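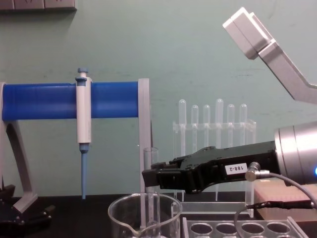

3.2 Bench layout and glassware

The survey was carried out at a single bench along the wall of the Lysenko teaching laboratory. The bench has a black top and the wall behind it is pale teal-green. Both surfaces matter for the results, as most of the items under study are clear, and a clear item is judged largely by what shows through it. No backing card was placed behind the glassware at any point.

The items fall into two groups. The first is made up of colored or opaque pieces that served as landmarks: the light gray pipette holder with its blue bar, the micropipette hanging from that bar, and the pale pink box or block kept to the right. The second group is transparent and includes the test tubes, the rack and the platform below it, the beakers, the round dish, and the tray with circular wells. All written records give the position of a transparent item relative to the nearest landmark, following the scheme drawn up by Derkach for the earlier Warnard inventory.

Tubes were stored in two orientations. In the inverted orientation the closed end is up, and the tube stands over its position in the rack. In the upright orientation the rounded bottom enters a hole and the open end is up. Figure 1 shows a row in the inverted orientation. The first and fourth tubes stand slightly higher than the other four. We refer to this as uneven seating and record it separately from orientation, as an uneven row may still be correctly inverted throughout.

The micropipette was always returned to the holder with its tip cone pointing down. It was not used to transfer liquid during the survey and has no role in the scores below.

3.3 Recording procedure

Each placement was scored on a sheet with five fields: item, orientation, seating, nearest landmark, and remarks. A tube was scored as seated when it stood parallel to its neighbors and at the same height. It was scored as tilted when its axis departed visibly from theirs, even if its bottom had entered the hole. In Figure 2 the upright tube on the right would be scored as tilted: its rounded bottom is in one of the holes of the rack, while the open end leans toward the upper right. A tube was scored as loose when it stood outside the rack altogether, including one standing in a beaker.

The distinction between tilted and uneven was the least stable part of the scheme. In a trial in February, Horobets and Nogueira scored the same set of placements without conferring and disagreed mainly on inverted tubes with a small height difference. The sheet was then changed so that height is judged only against the immediate neighbors – not against the row as a whole – and the trial sheets were discarded.

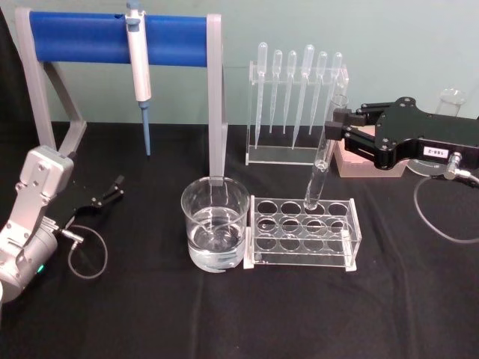
The final data set contains 317 placements, of which 89 involve a tube in the inverted orientation. Where an item was partly hidden behind another, the scorer entered only the fields that could be judged and left the rest blank. Blank fields are treated as missing and were not filled in from later sheets. The round dish accounts for a large share of them, being low and clear and often overlapped by taller pieces.

Beakers were recorded by the position of the rim. The rim and the pouring spout catch the room light and can be located from a normal standing position, whereas the base of a beaker against a black top often cannot. The same applies to the well tray, for which the front row of openings was used as the reference line. Petro Tkachuk repeated these two measurements from a seated position and obtained the same landmark assignments, so no correction for eye height was applied.

3.4 Limits of the layout

The layout was not randomized. The holder stayed to the left, and scorers soon learned where to look for it, which probably shortened the time needed for the sheets completed last. Completion times are therefore not reported. The rack is also of one type only, and a rack with opaque sides would hide the lower part of each tube and require a different rule for seating.

A second set of sheets, prepared for the Hekex storage cabinets in April 2025, uses the same five fields but adds shelf height. Those sheets are analyzed in Section 5 and are not pooled with the bench data.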